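Chapter 4
Crowds, Institutions and the Problem of Purpose

4.1 Introduction

The study of collective action has long been divided over how much intention to attribute to a crowd. Early accounts treated the crowd as a single actor with a temporary will of its own. Later work, beginning with surveys of participants, treated it as a set of individuals who arrive with differing aims and differing levels of information. This chapter adopts the second position, with qualifications set out in Section 4.3.

A demonstration, for present purposes, is a public assembly that makes a claim on an authority. An occupation is a demonstration that remains in a place the authority controls. The distinction matters because an occupation creates an administrative problem as well as a political one: the place has a normal use, and that use is suspended.

Benedetti's study of the Laven town hall occupation is the standard case in this chapter. Over 19 days, members of a tenants' organization held the ground floor of the building in protest at the sale of public housing. Benedetti interviewed 94 participants and found that most could state the grievance precisely but few could say what would count as a satisfactory reply from council. The leadership had prepared a list of demands. It had not been circulated beyond the organizing group.
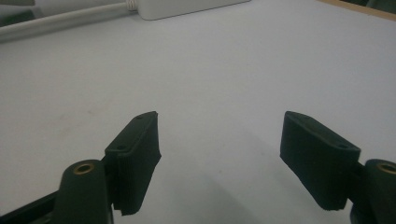
Longo and Betancur dispute this reading. In their view, the absence of a shared demand is a normal feature of the early phase of an occupation, and demands are formed through contact with officials. They point to the Laven negotiations, in which the claim to halt all sales was narrowed to a claim for a tenants' right of first refusal. The narrower claim had no written source before the eighth day.

The two positions lead to different predictions. If demands precede mobilization, the size of an assembly should depend on how widely the demand is known. If demands follow it, size should depend mainly on existing ties of neighbourhood, workplace and family. Sorrentino's postal survey, with nearly 1,690 usable replies, offers partial support for the second prediction - though its sample was drawn from membership rolls and so favours people with existing ties.

4.2 Key terms

Grievance: a condition regarded by those affected as unjust and open to remedy.

Demand: a specific action requested of a named authority.

Repertoire: the forms of protest familiar to a population at a given time.

Readers should keep grievance and demand separate throughout. Much of the older literature uses the terms interchangeably, and several of the disagreements reviewed in Section 4.3 can be traced to that practice.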